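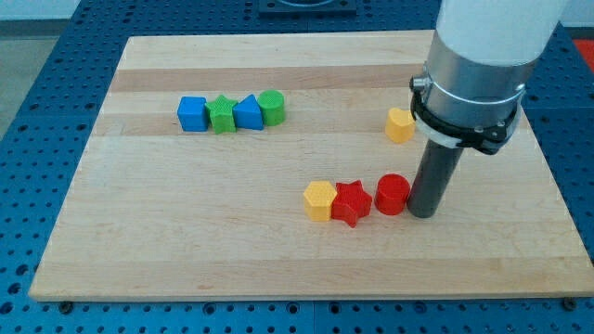 right, Christmas toy rant, settle in. I've been on the tools at Hurel toy library for years now and every December it's the same. Everyone asks what to buy a one year old and everyone wants me to say something with a screen or a song. No. Get blocks. A square one, a star, a triangle, a cylinder, like these four lined up on the board. Blue and green, no batteries, done. They'll get chewed, chucked and posted down the heating vent and they'll still be fine next year

2/ second hand is fine!! better than fine. op shop, street library, your cousin's garage. Warm soapy water, rinse, dry on a tea towel overnight. Do not put wooden ones in the dishwasher, I have seen the results and they are furry

3/ exception is anything with a button battery. If the little door doesn't have a screw, or the screw's stripped, bin it. Don't donate it, don't "pop it up high". Take the batteries to the drop off at the shops

4/ someone asked about sizes. Old trick – if it fits inside a toilet roll it's too small for an under three. That goes for bits that come OFF the toy as well, wheels, eyes, bobbles. Pull hard on everything before you wrap it. Harder than that

5/ we've got 112 families on the books at the Urketden Road branch and the most borrowed thing this year was a bucket of pegs. Pegs. Second was the marble run (over fives, count the marbles back in pls)

6/ yes it's 14 dollars to join for the rest of the summer, yes you can pay at the desk, no we can't hold the Waveck kitchen for you, there's a list and the list is long

7/ grandparents – ask first about anything bigger than a shoebox. I mean this with love. A ride-on firetruck in a two bedroom unit is a punishment

8/ puzzles: tape the box corners before you give it. Write the puzzle's initial on the back of every piece in pencil. Yes all of them. Took me most of November to do the 1000 piece one and I'd do it agian

9/ wrapping. Brown paper and string from the hardware, kids can go nuts on it with crayons after. The shiny stuff can't go in the yellow bin, scrunch it and if it springs back it's rubbish

10/ last returns are 23rd December by noon, slot's out the back on the Radwan Street side. Bag it, label it, all the peices please. Doors locked after that and I'll be at the beach with my phone off

11/ oh and library bags are back in, ask at the desk, the stripey ones went first sorry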